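18. Mai 2018

Wieder so ein Vormittag, an dem ich mir vorgenommen hatte, nur schnell die Kiste durchzusehen, und dann war es halb zwei und ich hatte noch nicht gefrühstückt. Die gelbe Kiste mit den Sternchen und Tierchen, die seit dem Umzug alles schluckt, was sonst keinen Platz hat. Ich habe sie auf den Tisch gestellt, auf die weiße Decke mit den Blumen, und mir fest eingeredet, dass ich diesmal etwas wegwerfe.

Angefangen hat es mit dem Buch, das ich mir im Winter habe aufschwatzen lassen. »Die Methode Dullia«, 474 Seiten übers Aufräumen. Allein das hätte mich misstrauisch machen müssen. Wer 474 Seiten braucht, um zu sagen, dass man Gleiches zu Gleichem legt, der hat vermutlich selbst eine Kiste, in die alles hineinkommt. Auf Seite 8 steht schon, man solle jeden Gegenstand fragen, ob er im nächsten Jahr noch gebraucht wird. Ich habe das heute probiert. Ein Päckchen Taschentücher wird immer gebraucht. Eine Zipptüte auch. Damit war ich mit der Kiste nach Dullia fertig und es lag noch alles drin.

Dann die Ordnungsboxen von Veken. Die wollte ich im Laden nur ansehen. Die Verkäuferin meinte, mit Einsätzen halte die Ordnung von allein. Von allein hält bei mir überhaupt nichts, das habe ich ihr auch gesagt, und gekauft habe ich trotzdem zwei Einsätze. Sie passen nicht. Einer ist zu hoch, der andere kippelt, sobald man auf einer Seite etwas hineinlegt. Die liegen jetzt unterm Bett und sind selber Gerümpel. Zurückbringen müsste ich sie mit Beleg, und der Beleg ist wahrscheinlich in der Kiste gewesen, irgendwann einmal, bevor ich beim letzten Aufräumen so gründlich war.

Was mich ärgert: Ich glaube diesen Leuten ja nicht. Ich habe schon beim Einzug nicht geglaubt, dass man in einem einzigen Zimmer mit Bett, Tisch und Schrank ein »System« braucht. Und dann sitze ich doch da und bilde Stapel. Behalten, weggeben, weiß nicht. Der dritte Stapel war nach einer Viertelstunde der höchste, und den habe ich dann geschlossen zurückgelegt. Im Buch kommt der Stapel »weiß nicht« nicht vor. Die Autoren scheinen alle sehr entschiedene Menschen zu sein.

Eine Entdeckung gab es immerhin. Ganz unten, unter einer alten Preisliste von Khokhar (Vorhänge, nie bestellt, viel zu teuer), lag der Bon vom Schuster, und zwar der, den ich im Herbst so gesucht habe. Die Schuhe habe ich damals auch ohne bekommen, nach einigem Hin und Her. Den Bon habe ich mir lange angesehen und dann weggeworfen, die Preisliste gleich mit. Das waren die beiden Dinge, von denen ich mich heute getrennt habe. Zwei Stück Papier.

Zwischendurch Tee gekocht und am Fenster gestanden. Unten wird schon wieder der Gehweg aufgerissen, angeblich bis Juni. Angeblich.

Beim zweiten Anlauf bin ich anders vorgegangen, ohne Buch. Die durchsichtigen Tüten habe ich hochkant an die Seite gestellt, damit man sie von oben greifen kann und nicht jedes Mal die ganze Kiste durchwühlt. Das ist so ein Trick, den ich aus einer Zeitschrift habe, und ich traue ihm nicht weiter, als ich ihn sehen kann. Die Taschentücher nach hinten. Das schwarze glänzende Ding quer nach vorn, weil es anders nicht hineingeht - es ist sperrig und hat eine Form, die zu nichts passt. Das gelbe Päckchen daneben.

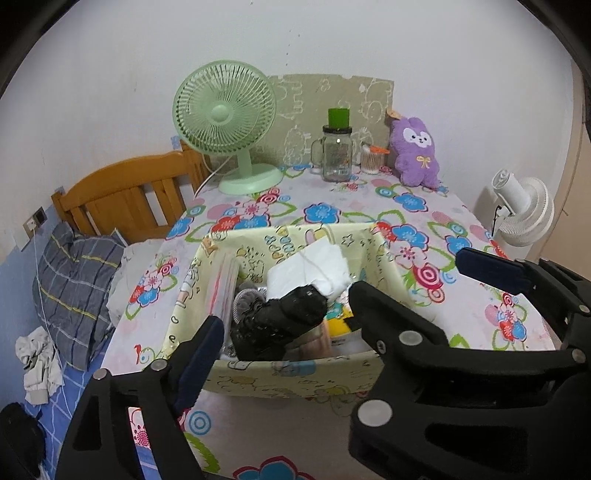
Ob das nun besser ist als vorher, weiß ich wirklich nicht. Man kommt leichter an die Tüten, dafür muss man für alles, was unten liegt, das Schwarze herausnehmen, und ich kenne mich gut genug, um zu wissen, dass ich es danach nicht wieder genauso hineinlege. Eine Woche gebe ich dem Ganzen. Vielleicht etwas länger, falls ich nichts suche.

Am Nachmittag dann noch der Prospekt von Wusuvska im Briefkasten. Ein Schrank mit Schubfächern, »Stauraum fürs Leben«, 3.000 Kronen ohne Lieferung. Für das Geld kann ich sehr lange in einer Kiste wühlen. Außerdem kenne ich das mit den Schubfächern von früher: Das oberste ist nach einem Monat voll mit Gummibändern und Batterien, bei denen keiner sagen kann, ob noch etwas drin ist, und die unteren macht man nicht mehr auf, wegen des Rückens. Den Prospekt habe ich auf den Tisch gelegt. Morgen kommt er zum Altpapier, falls er bis dahin nicht in der Kiste ist.

Das Bett hätte ich auch noch beziehen wollen. Verschoben. Die Blumendecke auf dem Tisch müsste ebenfalls in die Wäsche, aber dann müsste die Kiste wieder herunter, und heute rühre ich sie nicht mehr an.

Abends Kartoffeln mit Quark. Im Buch noch ein Kapitel gelesen, über Kellerräume. Ich habe keinen Keller.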